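Teaching a two-armed robot to set a table, part 2: recording by remote control

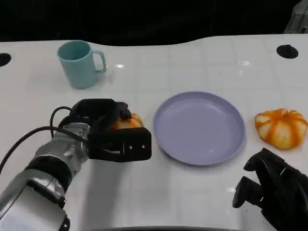

How many demonstrations do you need before training?

For one object and one plate, 90 clean ones will get you a policy worth watching. We quit at 364 for the Lastwood task, mostly out of boredom.

Picking up a small striped pumpkin is the sort of job a toddler does while thinking about something else. By remote control it takes a bit longer. My routine:

1. Park both arms in the start pose and open the grippers. Then start recording. The other order gives you a fine collection of robots parking.

2. Bring one gripper down over the pumpkin with the fingers on either side of the ribs. Go slowly for the last inch.

3. Close, wait a beat, lift. Keep the lift low - the plate is not on a shelf.

4. Carry it over the plate, lower it until it touches, and only then let go. Dropped pumpkins roll.

5. Leave the idle arm alone. If it fidgets, the robot will learn to fidget, and with more conviction than you had.

6. Stop the recording, move everything to new spots, and go again. Swap arms every 11 runs.

Delete the bad takes the same day. I once kept over 1,221 "to sort later" on the Firska drive, where they remain.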